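Workshop notebook, Raltby site
Glaze and Body Section
July, entry 24

Purpose of entry

To record the condition of the trial glazes after the third firing, to note the revised position on crazing, and to set out the work outstanding before the Grevico order is confirmed. Colleagues taking over the kiln room should read this together with entry 3, which holds the original recipes.

Background

The section was asked to produce a matt glaze in several colours that would sit well on the buff stoneware body and would survive ordinary kitchen use. The first tests were made with the Visia frit. The results were acceptable in colour but showed fine crazing on the inner surface within a day of leaving the kiln. The likely cause is a poor match between glaze and body on cooling, the glaze shrinking more than the clay beneath it. Silica was increased in two steps and the frit reduced to suit.

Firing record

The kiln was loaded in the evening and started on the slow programme. The damper was left open until dull red heat and then closed to the second mark. The controller gave a reading of 1,553 at shutdown, in Fahrenheit. It had evidently been reset to that scale after servicing, and the figure is much too low for this body. The firing was therefore treated as a bisque and repeated the following night, with the controller returned to Celsius and cones on the middle and lower shelves. The cones bent evenly. The upper shelf had no cone and should have one next time.

Cooling was allowed to proceed with the door shut. The door was first eased at 4 in the afternoon. Please do not open it earlier, whatever the state of the order book.

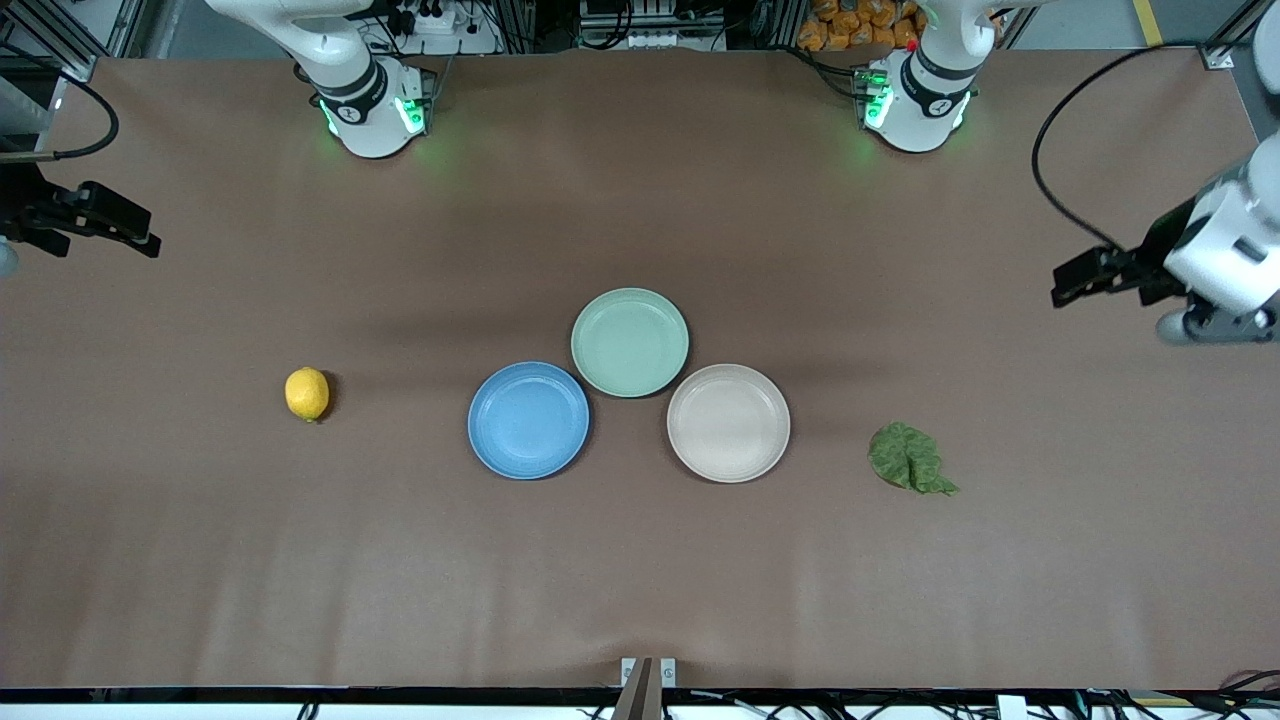 Entry and photograph: Farzana Gamage, Glaze and Body Section, Raltby

Observations on crazing

Test tiles from the revised batch were inked and wiped on removal, then again after a night on the bench. No lines were found on the tiles from the middle shelf. One tile from the lower shelf took ink along its edge, although this may be a flaw in the pressing. It has been kept in the drawer with its label and should not be thrown away.

The boiling and icing test has not been carried out. It will be done on tiles first and on finished ware only if the tiles pass. I had hoped to report on it in this entry, but the large pan is still on loan to the mould room.

Note on the ash recipe

The wood ash recipe known in the section as Ông has been set aside for the present. It gives a handsome surface but settles hard in the bucket overnight, and the ash must be washed and sieved each time it is made up. Two washings were not sufficient; the water remained slippery to the touch. Gloves are to be worn for this work without exception. The remaining dry ash is in the lidded bin under the stairs -- the label has come off and needs replacing.

Stock

Silica is low. Ball clay is adequate. The fine sieve has a small tear near the rim and has been withdrawn from use.

Outstanding

Thermal shock test on tiles from both shelves.
Cone for upper shelf.
Controller scale to be checked before every firing and initialled on the door sheet.
Reply to Grevico regarding rim thickness -- their letter asks for a heavier rim than our present mould allows, and the mould room will need to be consulted before any figure is given.

F.G.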